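Furkavico Hand-Held Gripper Set, Paired

Equipment > Manipulation > Data capture
Supplied by Thammasiri Automation, Warkthorpe

Product code FV-H2. Sold in pairs, left and right. Lead time on request.

Overview

The FV-H2 is a two-finger gripper carried and operated by hand. It records the motion of the tool and the view past the fingers, so that manipulation tasks can be demonstrated by a person and used later to train a robot arm. No arm is needed at the recording stage. For most buyers this moves the largest item in the budget to the second year of a project.

Each unit has a white housing with an upright handle and a pair of black curved fingers held by screws. The fingers are a wearing part and should be entered separately in any costing.

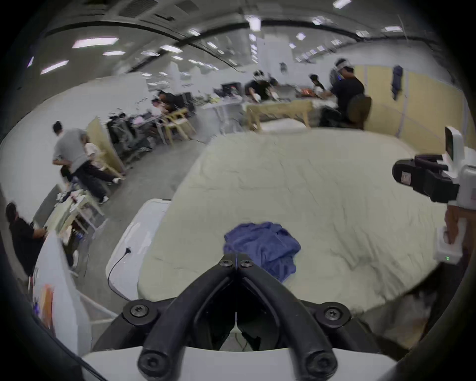

Gripper fingers at a sheet-covered mattress, with a second hand-held unit at right.

What is in the set

Two gripper units, left and right
Two spare pairs of fingers
Charging base with mains lead
Screwdriver and 48 replacement finger screws
Carry case
Printed setup sheet

Not included: tables, storage drives, headsets, recording computer, labelling software.

Budgeting for a work cell

A single set occupies one operator. Two operators sharing a set will lose time at every changeover, and the saving on hardware is normally spent on wages within the first month. We advise one set per operator per shift, plus one spare set for every four in use.

Storage is the cost most often left out of a first estimate. At default settings a pair writes 56 GB per hour of recording. A five-hour recording day therefore produces 280 GB per operator before any compression. Buyers planning a site with several tables should price network cabling and a local server at the same time as the grippers.

Finger pads should be changed after 57 hours of closing time under load. The counter is shown in the setup software and can be exported for stock control.

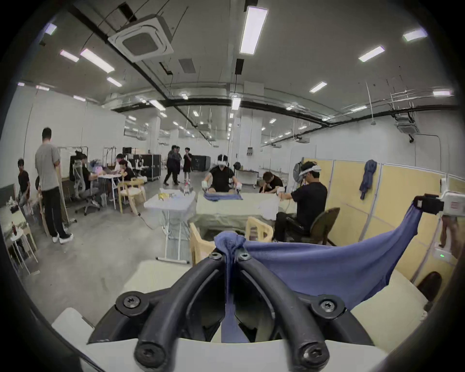
Floor area should be settled before the order is placed, as it governs cable lengths and the number of charging points. Allow each table clear access on at least two sides, and keep walkways free of trailing leads. Garment work needs more width than rigid parts of similar weight. With a knit item stretched sideways between two grippers, as with the blue one here, the operator's elbows travel well outside the table edge, and anyone seated at the next table has to be allowed for. Tables can be of mixed height, but the height of each should be noted in the site file.

Suitability

Fabric, bedding and clothing: suitable. Use the standard curved fingers.
Boxed goods: suitable up to the finger opening. Check dimensions before ordering.
Small hardware: use the narrow finger option, code FV-N.
Wet or hot items: not suitable.
Food contact: not suitable.

For cloth, we suggest a soft table cover. Hard tops wear the fingertips when an operator picks up a thin edge from flat. 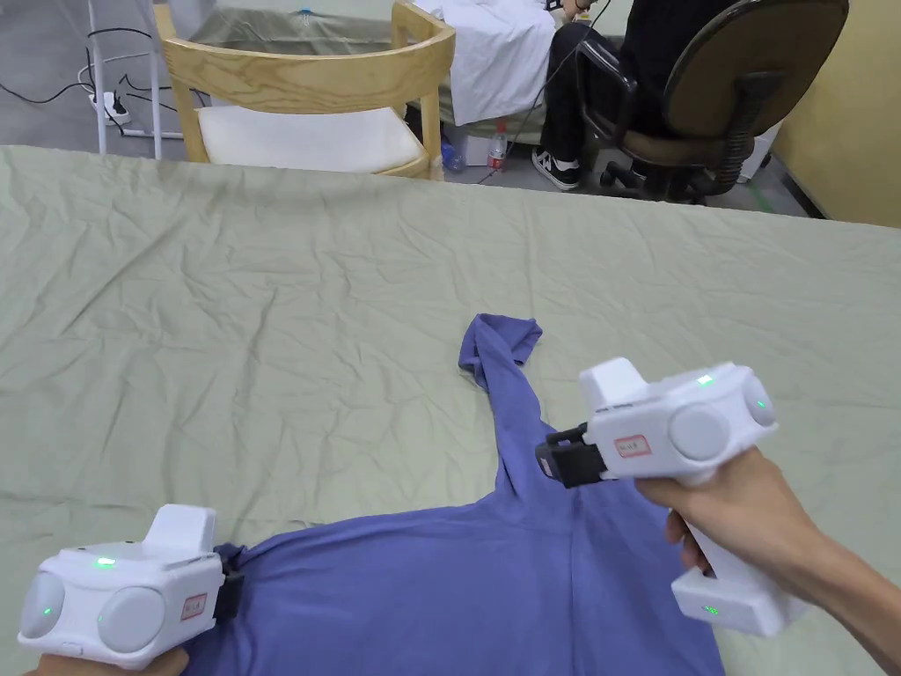
Paired grippers on a long-sleeved T-shirt over a pale green table cover.

Planning notes

Label every unit on arrival and keep left and right together as a matched pair. Calibration is stored per pair, and a mixed pair must be calibrated again before use.

Operators need half a day of instruction for rigid items and a full day for cloth. Training on site is quoted separately. Courses are run by Rungnapa Duangkaew.

Each set should be treated as portable equipment for inspection and insurance. The charging base is the only mains-connected part.

Purchase options

Outright purchase, with 12 months' return-to-base cover
Rental, minimum term three months, fingers and pads charged as used
Rental with option to buy, half of the rent paid credited against the price

Sets returned from rental are sold as refurbished when available, normally from June. They carry new fingers and the same cover as new stock.

Related items

FV-N narrow fingers, pair
FV-P replacement pads, pack of eight
FV-C four-bay charging base
Flurkora session recorder, software licence per seat

Enquiries

Quotations and rental: Lertchai Rattanakul, Warkthorpe office
Site planning and floor layouts: Rozália Deák
Please state the number of operators, hours per shift and type of goods handled.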